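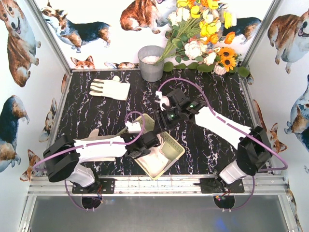 Basket, bucket of rice, glove and the sunflowers, with the corgi walls behind.

Craft Corner Forum > Backdrops and Surfaces > Dog print walls and black marble top, keep or change?

marlstone_5
Posted 30 January 2025

Photo at the top of the post. I put up the corgi print in October and I have gone back and forth on it ever since. It covers the back and both sides. The top is black with white marble veins.

I want opinions on two things. First, is the print too much with the flowers in front of it? The bouquet is artificial, yellow and orange and white, with a couple of sunflowers in it. One of the corgis is behind it and I can't decide if that looks nice or just crowded.

Second, what do people keep rice in? Mine is in the gray metal bucket at the back. I use it for propping up stems and for drying small things, so it has to be open and easy to reach. I don't eat it, before anyone asks.

ferncutter
The print is fine. I would move the flowers. They have a lot of color in them and so do the dogs, so your eye doesn't know where to go. Put them against a plain wall and leave the corgis alone.

The black top is the best part. The cream basket shows up well on it.

ottoline_b
I disagree with ferncutter. The flowers go with the reddish corgi. It's the same family of color. If you take the flowers out, all you have is white walls with dogs on them and a black slab, and that's a bit stark.

What I would change is the small white pot next to them. White pot, white wall. It disappears. A terracotta one would be better.

marlstone_5
The pot was a gift and it stays. I could put it somewhere else though.

quiltbag
Is the print wallpaper or fabric? I have been looking for a dog print that isn't babyish. I ordered one from Vundia and the dogs were the size of my thumbnail, so from any distance it looked like stains.

marlstone_5
It's a stick-on vinyl from Prekudano, pattern 3313. The dogs are different sizes, which I like. There's a big one on the left wall and then small ones near it, and one on the back that is only a head. It wipes down with a damp cloth. It took me two tries to get the back wall straight.

quiltbag
Thank you. Writing that number down.

saltpan
On the rice: I wouldn't keep it in an open bucket. Rice pulls in damp and you will get weevils sooner or later. I lost a whole tub that way. Get a bin with a lid.

ferncutter
Metal bucket is better than plastic for rice, in my opinion. Plastic holds a smell. But saltpan is right about the lid.

saltpan
Plastic does not hold a smell if you wash it. I have had the same Grasik bin for more than 13 years and it smells of nothing.

ottoline_b
For stems I use dry sand. It's heavier, so tall flowers don't tip over. Sunflowers are top heavy, even fake ones. Rice is cleaner if you spill it, I will say that.

marlstone_5
I tried sand. It got into everything, and it scratches a shiny top if you drag a cloth over it. Rice I can just sweep up. I might cut a round of plywood to sit on the bucket as a lid when I'm not using it.

saltpan
Plywood will do. Put a bay leaf in as well.

ferncutter
Bay leaf does nothing.

saltpan
It has worked for me.

hallowby
Different question. Do you wear the gloves for the flowers or for something else? I see the white one with gray stripes. I bought a pack of five pairs from Bhat and the wire in the stems went right through the fingertips.

marlstone_5
For cutting wire stems, yes. They're only good for keeping your hands from getting rubbed raw. For pushing wire through anything I switch to leather. The cloth in the basket is for wiping down the top. Black shows every bit of dust, so I keep one close by.

hallowby
That's what put me off a black top. I had one in the kitchen and was wiping it all day. The veins help hide crumbs a little, but they don't help with dust.

ottoline_b
A barely damp cloth and then a dry one. If you only use a dry one you just push the dust around.

marlstone_5
Will try that. For now I'm keeping the print, and I'm going to slide the flowers over so the corgi behind them gets some room. The lid is next, once I find where I put the jigsaw.

ferncutter
Still think they should go on the plain wall, but post a photo when you've moved them.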